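## 4. Practice board

Our group printed a full-size practice board so that first-year students at Cillenberg could learn where the parts of a computer go without risking a working machine. Nandini Pisharody drew the model and Chandrasekhar Venkataraman wrote the worksheet.

The board takes a real CPU and a real memory module — both came from the scrap bin. We printed it in gray to keep the cost down. The first socket was too tight, so we redrew it and printed version 2. 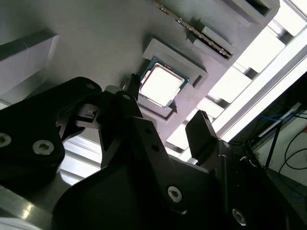

*Figure 2. Practice board with the CPU in its socket and the memory module in the slot.*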